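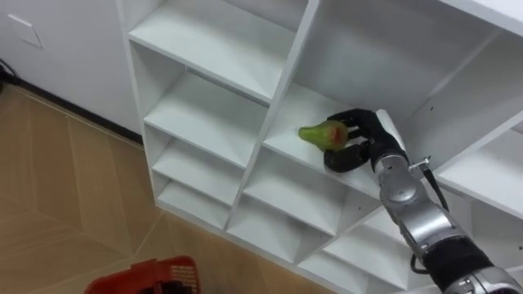 Hand and fruit on one of the middle shelves.

Lillance: frequently asked questions

Last updated January 8, 2021. Questions that aren't covered can go to the support list. Please attach your log folder and your config file, because the first reply will ask for both.

What does Lillance do?

Lillance is the software layer between a head camera and an arm. It finds a shelf, finds an object on it, picks a way for the hand to get there, and sends joint targets to your controller. It doesn't balance the robot and it doesn't drive motors directly. If your legs or base need control, that runs in your own stack and Lillance only reads the pose.

What do I need to run it?

A Linux machine with a supported graphics card, a calibrated color camera, and an arm driver that accepts joint position targets. Depth is optional. The planner is a separate package called Zikport and has to be installed first. The installer checks the Zikport version and stops if it's too old.

Why does the shelf have to be modeled separately from the objects?

White board against white board gives the camera very little to work with. Inside corners come out as soft gray gradients and depth sensors tend to leave holes in them. So we fit a box grid to the long straight edges and treat that grid as known from then on. Objects are whatever sticks out of it. You give the number of columns and the board thickness in shelf.yaml, and the fit takes care of the angle and the distance.

Can I skip shelf.yaml and let it guess?

You can. Set grid: auto. It works on units with even squares and does badly on anything with uneven columns or a missing back panel. We leave it off by default.

The hand stops just outside the compartment and won't go in. What is wrong?

Nine times out of ten the collision margin is bigger than the gap. The margin is added to each finger as well as to the wrist, and cable loops on the outside of the forearm should be in your robot model too, as a fat cylinder. Check these in order:

1. Open the planner view and turn on "show margins".
2. Look for red between the wrist and the upper board.
3. Lower wrist_margin in small steps. Leave finger_margin alone until last.
4. If it is still red, change the approach direction to low_side and plan again.

Does it handle a basket in one hand?

Yes. Mark the arm as carrying and add the basket as an attached shape. The planner will then keep it out of the boards when the torso turns. Use the outer size of the basket and leave room below the handle, because the body can swing. Lattice sides don't matter for planning, but they do confuse the object detector, which will report things inside the basket as if they were on the shelf behind it. Turn on mask_attached to stop that.
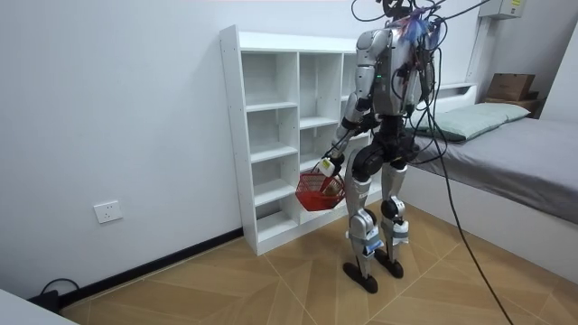

Bernardo Patrício wrote to the support list that mask_attached also hid a real object on the lowest shelf whenever the basket hung in front of it. He is right, and that's how it works for now: the mask drops every detection that falls inside the basket outline, whichever side of the mesh it's on. Move the carrying arm aside before you scan the low shelves, or scan first and load the basket after.

Which arm does the reaching?

Whichever one you name in the task. There is no automatic choice. We tried one and it switched arms between planning and execution often enough that we took it out in November.

How does the hand decide when to close?

Two conditions. The palm frame has to be inside the grasp region for six control cycles in a row, and the predicted object outline has to be between the thumb and the finger group. Neither one uses touch. If you have fingertip sensors you can feed them in as a third condition through the close_gate hook.

The grasp region is fixed to the object, so a pear-shaped thing gets a region around its round end and the narrow neck is left out. You can see the region in the viewer as a blue wedge. If the wedge sits on the neck, the pose estimate has flipped end for end, and the usual cure is a second camera view from a little higher up. 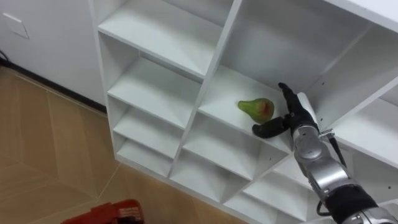
Siham Abdel Rahman asked if the thumb can go in before the fingers, as her hand pushes round items toward the back of the shelf when everything arrives together. It can. Set preshape: thumb_low and the thumb is placed near the board before the approach ends, with the fingers kept open. It's slower – expect a short pause at the lip of the shelf – and it needs clear space on the board next to the object.

What do the log numbers mean?

Each attempt gets one line with a result code. Our own test set, the one that ships with the release, has 3,861 attempts in it. Of those, 1,021 carry code 2, which means "planned but not executed". That isn't a failure code. It covers every attempt where the operator pressed hold or where the shelf fit changed between planning and motion. Filter them out before you work out a success rate.

Can I replay a log without the robot?

Yes, with lillance-replay. It runs perception and planning again on the saved frames and writes a new log next to the old one. Timing won't match the original run, so don't use replay to tune speeds.

How do I check the shelf fit?

Park both arms out of view, tilt the head down until the base of the unit and a strip of floor are in the picture, and run fit-check. The overlay should follow the front edges all the way to the floor. Small errors show up most in the lowest compartments. Screw holes and shelf pin holes are ignored by the edge finder, so there's no need to cover them. Run it again whenever the camera mount has been touched.

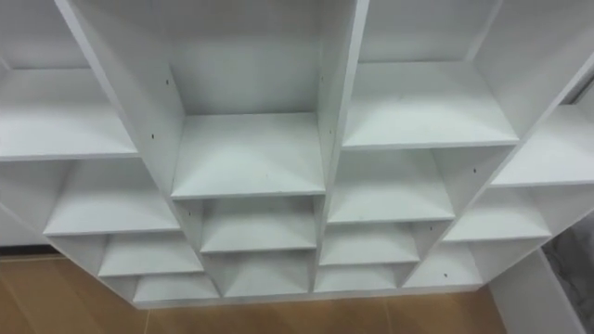
Licensing and support

Is Lillance free?

It's free for teaching and for research. Commercial use needs a license from Baltanik. Zikport has its own terms, which are in its install folder.

Who do I write to?

Kenza Bouazza handles perception and calibration. Coralie Costigan handles the planner and anything to do with margins. If you aren't sure which it is, write to the list and one of them will pick it up.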